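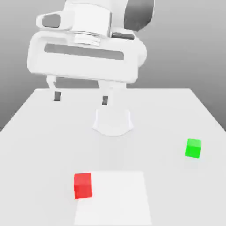 Trement a mis en ligne la version 3 de Ploko, son planificateur de tâches pour bras manipulateurs, dont le principal changement concerne l'évaluation des relations spatiales entre objets. Les versions précédentes renvoyaient un booléen pour des prédicats comme « sur » ou « dans ». La nouvelle calcule un taux de recouvrement entre l'empreinte de l'objet et celle de la zone visée. Dans la scène de simulation livrée avec l'outil, le cube rouge est à cheval sur le bord gauche du tapis blanc, une partie de sa base posée sur la table : l'ancien prédicat tranchait selon la position du centre, le nouveau transmet la valeur au planificateur, qui compare au seuil fixé par l'utilisateur. Le cube vert, à l'écart du tapis, obtient une valeur nulle.

Le module de perception a été revu en parallèle. Selon Salamatu Odukoya, responsable du développement chez Trement, la segmentation échouait surtout sur les objets de même teinte que le plan de travail. « Blanc sur blanc, le contour se réduit à un léger ombrage. Nous passons désormais par la carte de profondeur avant de consulter la couleur », précise-t-elle. Lorsque les deux sources divergent, l'objet est marqué comme incertain et exclu des trajectoires de saisie, mais il reste pris en compte pour l'évitement de collision.

La suite de tests compte 941 scènes, dont 123 ajoutées avec cette version. Elles portent pour l'essentiel sur des placements partiels et des doigts de pince proches d'un obstacle. Les scènes sont décrites dans un format texte et peuvent être rejouées sans interface graphique.

L'intégrateur Van Hecke, qui utilisait la version 2 sur sa plateforme Rutness, a commencé la migration. Bello Bako, ingénieur logiciel, signale un point d'attention : les fichiers de tâches écrits avec l'ancien prédicat sont acceptés – le seuil est alors fixé par défaut –, mais les plans obtenus peuvent différer. Un outil de conversion est fourni en ligne de commande. La version 2 recevra des correctifs jusqu'en novembre.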